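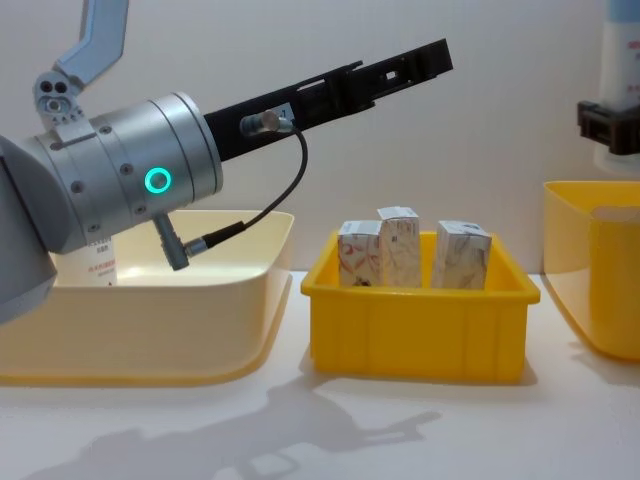 From: Garnet Kowalchuk
To: shallow-wells list
Subject: Re: Step in compensated level, Laryea well (long)

Ehsan,

I went through the two files you put up. Short version: the step is in your barometric series. The transducer in the well is fine as far as I can tell, and I would not pull it. Details below, with your message quoted in pieces so that people who missed it can follow.

> From: Ehsan Soomro
>
> Hello all. I have an unvented pressure logger in the observation well
> at Laryea, hung on a steel cable, reading every quarter hour. I
> compensate it with air pressure from the weather station at the
> Tetville water works, which is the nearest one that publishes a
> download. The compensated record has 2723 readings.

Good. Same count in the file I have, no gaps and no duplicate stamps. I checked that first, as a missing hour in one file and not in the other will give you all sorts of false noise when the two are lined up by row number. You lined them up by time stamp, so that would have been caught anyway.

> At reading 794 the water level drops by three centimeters and stays
> down. Before and after that the record looks normal. There was no
> pumping that I know of and no one had been at the well since the
> previous download. My first thought was that the cable slipped.

A cable slip lowers the sensor. A lower sensor has more water above it, so the raw reading goes up and so does your computed level, unless you correct the hanging depth. Yours goes down. For the cable to explain it, the sensor would have had to rise, and I can't think of a way for it to do that on its own in a capped well.

More to the point, plot the raw total pressure from the well logger by itself, with nothing subtracted. There is no step at reading 794. The line runs straight through it with the usual slow wander from the weather. Then plot the Tetville air pressure by itself. It jumps up by almost exactly the head equivalent of your three centimeters, between one reading and the next, and never comes back. Since the level is total pressure minus air pressure, a jump up in the air series comes out as a drop in the level. The sign and the size both fit.

> Second thought was sensor drift. The logger is in its second
> deployment and has not been back to the maker.

Drift is slow. A strain gauge that is going bad can step, but then the step would be in the raw file. See above.

> Third thought was a real change, for example somebody opening the
> drain at the low end of the field. I would like that to be ruled out
> before I say anything to the landowner.

Ruled out by the same plot. If the water had moved, the well logger would have seen it. I would say nothing to the landowner.

Now the cause. A natural jump of that size inside one quarter hour is possible in a strong squall line, but it would be followed by more changes, and it would show up in the well file too, because an unvented sensor feels the air pressure on top of the water. Your well logger did not feel it. So the air over the well did not change, and what changed is how Tetville reports.

My guess is that the station went from reporting station pressure to reporting pressure reduced to sea level. The two are easy to mix up. Station pressure is what the barometer reads where it sits. Sea level pressure has had the weight of an imaginary column of air added to it, from the station down to sea level, so that forecasters can draw one map over hills and valleys. Near the ground the pressure falls by one hectopascal for every eight meters or so of height, and one hectopascal is worth very close to one centimeter of fresh water. A three centimeter step would therefore mean a station a bit under twenty-five meters above sea level. I don't know the height of the Tetville works, but you can get it off any contour map, and if it comes out anywhere near that I would call the matter settled.

There is one more check. The correction for height depends on air temperature, since cold air is denser. If the station is applying a proper reduction, the added amount will be slightly larger on cold nights than on warm afternoons. At so low a site the effect is a few tenths of a millimeter of water at most, below what your logger can resolve, so don't look for it in the data. I mention it only because somebody will ask why the correction is not a pure constant. For your purpose treat it as one.

> I tried fixing it in Gelilell with the "remove step" tool but it
> seems to have changed the early part of the record and left the late
> part alone. Is that right?

That is what it does by default. It takes the last value as correct and shifts everything before the step to meet it. In most jobs that is sensible, because the last value is the one you have a hand measurement for. In your case it is backwards. The early part was compensated properly and the late part was not. Go back to the unmodified file. I would not use the step tool at all here, since it works on the compensated level and hides where the error came from. Fix the air pressure series instead:

Copy the Tetville file and leave the original untouched.

Take the median of the difference between the two air series (Tetville and any second barometer) over a few days before the step, and again over a few days after. The change in that difference is your offset. Use a second barometer for this, even a distant one, so that the weather cancels. The Esham station is far enough away that single readings will disagree, but the median over several days is good enough.

Subtract the offset from the Tetville series, starting at the first bad reading.

Run the compensation again from the raw well file.

Write down in the header what you did, with the value and the reading number. Sombat Thaweesak had a record from the other side of the valley that had been "corrected" twice by two different people, each of whom had left no note, and it took most of a winter to work back to the raw numbers. He has posted about it here before and I won't go through it again.

> Finally, my hand measurements don't help much. I have one from
> installation and one from the March visit, and they disagree with
> the logger by different amounts.

They help more than you think. The installation measurement is before the step and the March one is after it. By your own notes the first agrees with the logger to within a few millimeters, which is as good as anyone gets with a tape in a narrow casing. The second has the tape reading higher than the logger by close to the size of the step. That is the pattern you'd expect from what I described, and it is independent evidence. I would have started there.

What the two measurements can't do is tell you about slow drift, because you only have one on each side. Take a third at the next download. Measure before you pull the logger, let the water settle after you put it back, and measure again. Note the time to the minute and use the same mark on the casing rim each time. If the rim isn't cut square, file a notch in it.

On the larger question of whether to go on using Tetville: I wouldn't. It is a public feed run for other people's needs, and they can change the units, the averaging or the reduction any time they like with no notice to you. A second unvented logger hung in the top of the same casing, above the highest water level, will give you the air pressure at the well itself, on the same clock. Make sure the cap is vented, or you will record the pressure of a sealed pipe. Hang it deep enough to be out of the daily heat, as cheap sensors have a temperature error that looks a lot like evapotranspiration when it is subtracted from a good record. Elaheh Kazemi ran a pair side by side for a season to measure exactly that, and her notes are in the list archive under "warm caps."

If there is no money for a second logger, keep Tetville but download Esham too, and plot the difference between them every time you process. A step in either one will stand out at once.

One thing I could not work out. Around the end of the file there is a small ripple in the level, twice a day, that isn't in the earlier part. It is too regular for noise. It could be earth tides showing up now that the aquifer is better confined with the wet season, or it could be the air pressure tide leaking through from the bad series in some way I haven't thought of. Please post the recomputed file and I'll look again. Sorin Mihăilă knows more about tidal response than I do and may want to comment.

Garnet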